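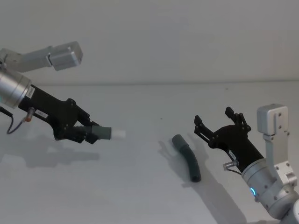

Hose joining cell, working rules, third revision

December 2019
Entered by the Cell Practice Group, Fundov, Kesville site
5 min read

Purpose of this entry: to record the rules under which the two-arm cell is operated during the hose joining work, and the points on which the second revision proved unclear. The previous text was written when the arms were run one at a time. Several of its clauses do not carry over to work in which both arms hold the same assembly, and colleagues have been reading them in different ways.

The rules apply to all persons using the cell, including visitors from Lund. They do not replace the site risk assessment, which remains the governing document. Where the two disagree, stop work and enter the disagreement here.

Starting condition

The operator checks the table before enabling either arm. Tools, spare parts, fasteners and paper are removed. Marks and specks on the surface may remain if they cannot be lifted with a cloth; anything that can be lifted is to be lifted. Parts for the run are placed by hand only while both arms are disabled. A pause in the Nunus program does not count as disabled, and this was the most common misreading of the second revision.

Sensor cables are followed by eye and by hand from the gripper back to the arm connector. A cable may hang in a loop but must not touch the table at the lowest pose used in the program. The connector collar is to be finger-tight. We considered a torque value and decided against one for now, as we have no suitable driver for it.

The speed setting is read aloud from the pendant and entered in the run sheet. It is not carried over from the previous sheet.

Shared holds

A shared hold exists from the moment both grippers are closed on one assembly until one of them has fully opened. During a shared hold:

1. Neither arm may be jogged by itself. If a correction is needed, one gripper is opened first, under support if the assembly would otherwise fall.

2. The grip order is stated in the program header. The arm named first is the holding arm and the other is the following arm. These words are used in preference to left and right, which change meaning depending on the side of the table at which one stands.

3. No person reaches over the table. Standing beside the cell is permitted at the marked distance, in closed shoes, with the stop button in the hand of the person nearest.

4. If force on either arm passes the program limit, both arms stop. The following arm does not back off automatically. An earlier version did so, and during 26 recorded stops it pulled the joint out of line often enough that we could no longer tell from the part what had gone wrong.

5. The corrugated portion of a hose may be gripped only where the drawing permits it. Finger pads close to the listed width and no further. A hose that shows a flat spot after release is set aside, tagged, and left out of later runs.

Open question on item 5: the drawing gives one width for the whole corrugated portion, and we are not satisfied that this is right near the couplers. To be raised with Lund.

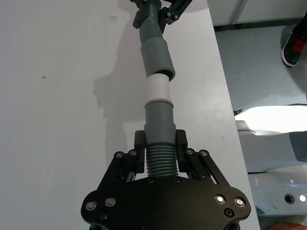

Stopping and recovery

A stop made by a person is never treated as a fault and needs no justification in the log. The entry should read "manual stop" with the time and the program line. The second revision asked for a cause, and we believe this discouraged early use of the button. That field has been struck from the sheet.

After any stop during a shared hold, the operator proceeds as follows. Save the Nunus record. Confirm which arm is the holding arm. Open the following gripper, then raise that arm clear of the assembly along its own approach path. Only then is the holding arm lowered until the assembly is supported by the table, and its gripper opened. Hands stay away from the fingers until both arms show as disabled on the pendant.

Restarting from the middle of a program is not permitted. The parts are separated, returned to their start positions and the run begun again from the first line. This costs time, and we accept the cost.

Placement of parts

Hoses are laid on the bare table with their ends free. They may not overlap, and neither may rest on a cable or against a gripper. The curved hose is placed so that its bend lies flat. There is no fixture in this series, and a small difference in position from one run to the next is intended, but the operator should not add difference on purpose. Put the part down, check it against the placement sheet, leave it.
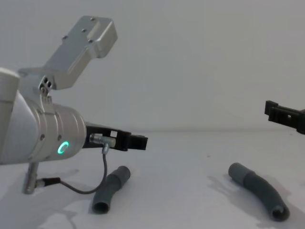
Two hoses on the table between the arms, both grippers clear of the surface.

It was proposed that outlines be drawn on the table to help with placement. Declined for this series. The outlines would be visible to the cameras, and results could not then be compared with the earlier runs. The proposal may be brought again once the joining series is closed.

Inspection of the grippers

Interval: every 1000 closing cycles per gripper, or after any contact with the table, whichever is sooner. The count is taken from the controller and not estimated.

At inspection the gripper is opened fully with nothing in it. Look at the ridges on both finger pads for residue or wear. Check each pivot bolt for movement and the base plate screws for seating. The springs behind the links are examined with a flashlight; they are not touched with a tool while fitted. Pads are replaced in pairs. A new pad opposite a worn one shifts the grip point to one side, and the joint then enters at an angle.
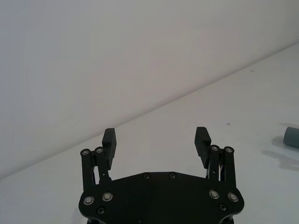 Wipe the pads with a dry cloth only. The alcohol wipes kept by the bench are for the table and should stay there until the supplier has answered our question on the pad material.

If an inspection is missed, the cell may finish the run in progress and is then taken out of use until the inspection is done. Enter the cycle count at which it was done, not the count at which it was due.

Items carried forward

Permitted grip width near the couplers (Lund to reply).
Wording for the marked standing distance. The tape on the carpet lifts at the corners and needs a better method before the distance can be enforced.
Placement sheet to be reprinted with "holding" and "following" in place of "left" and "right."
Old copies of the second revision to be removed from the cell binder. One was still in use at the start of this week.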